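3.2 What ends up on a small table

When I started this study I thought I'd be writing about cupboards. Most of the people I talked to in Diltitz had very little to say about their cupboards, though, and a great deal to say about the stuff that stays out (the mug they reach for first, the bowl that never gets put away). So this section is about open storage, meaning anything that holds things where you can see them. I used the Wutar checklist for all 30 kitchens and then one shared table layout of my own, which I'll go through here.

The layout has a mug tree, a wicker basket and a plate as its core. I love a mug tree! It takes up hardly more room than a saucer and it uses height, which small tables have plenty of.

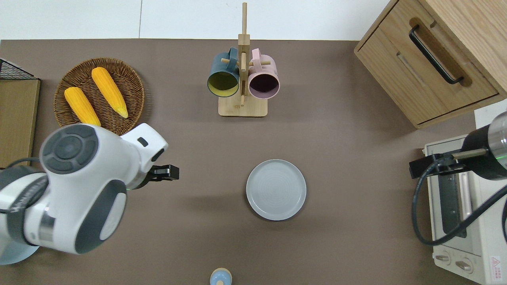
Figure 3a. Mug tree and corn basket, with the plate left out on the table.

The plate is the piece I kept coming back to. It has no holder of its own in this part of the layout, so it lies flat and claims its full width. In my notes I called this "resting space," a term I borrowed from the Wieser survey and probably stretched a bit. Mugs on pegs have almost none of it. A plate lying flat has a lot.
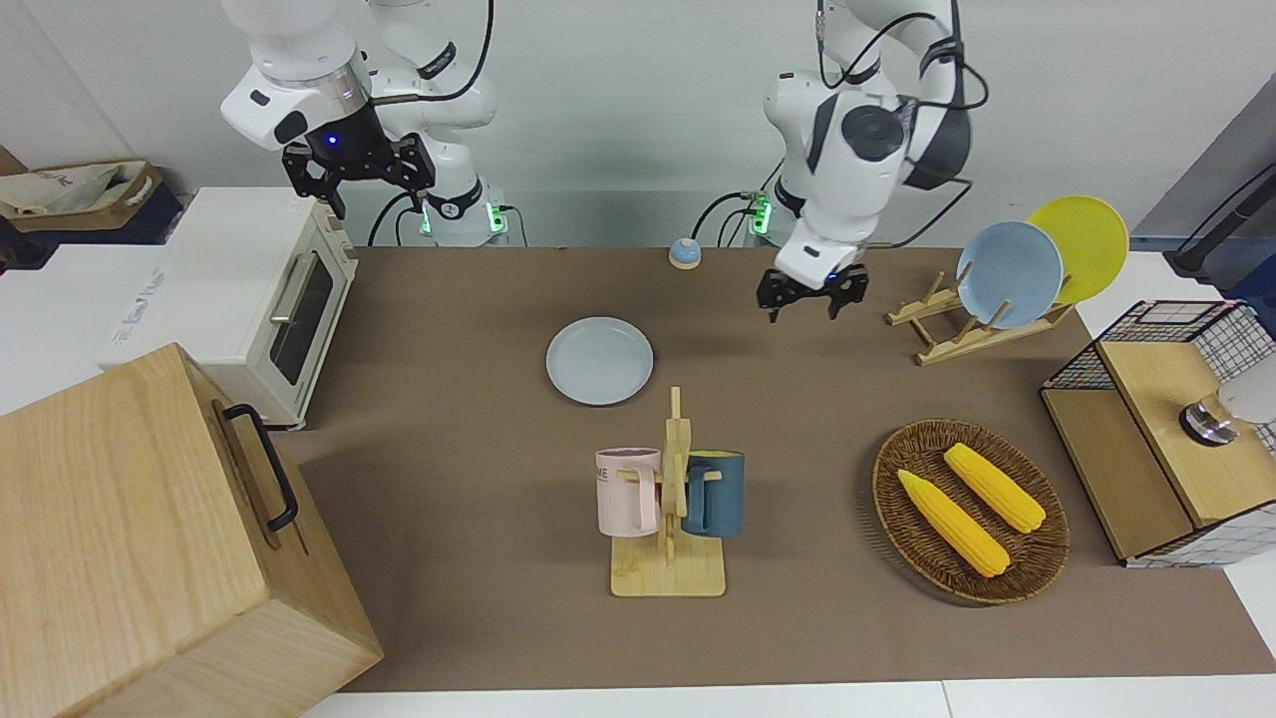 Figure 3b. The table from another side. The pink mug has lettering on it.

Printed mugs deserve a word. In 5 of the kitchens I was told, with some feeling, that lettering should face out, and I hadn't put a single line about that on my form. I added one in August, too late for the first group, so treat that number as a minimum.

Then there's the basket. A shallow one shows everything inside it, and I think that's why people forgive it for taking up so much table. 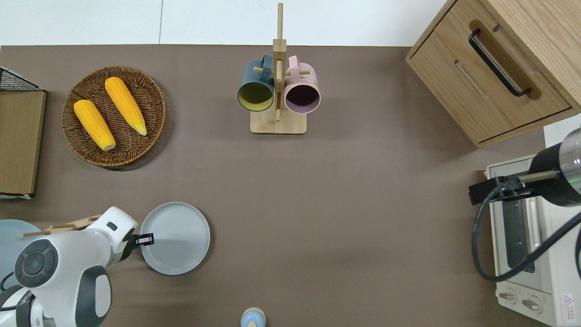

Figure 3c. Two ears of corn in the shallow wicker basket.

I scored the basket as "open, low" and the mug tree as "open, tall." The Skilis scale has 3 height bands, but I only used 2 of them, as nothing in my kitchens reached the top one. Plates were harder. The same plate can be flat on the table or upright in a rack, and the score changes completely depending on which. 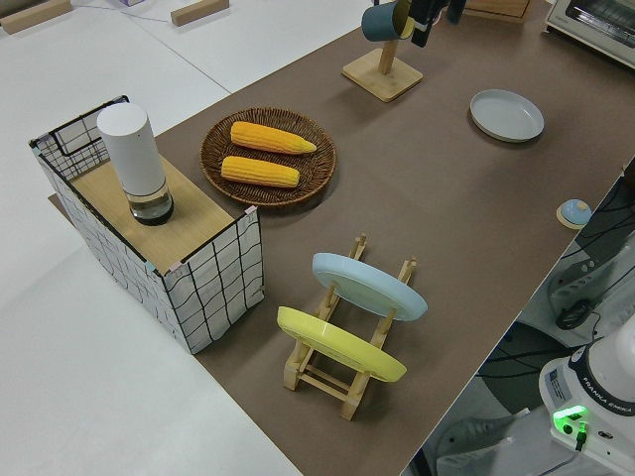
I ended up scoring each plate by how it was standing or lying when I came in, and I left its usual place for the interview. That made for some odd rows in the table (one household got two different plate scores on the same day), but I'd still do it that way again. The interview answers are in section 3.3, along with the lettering question.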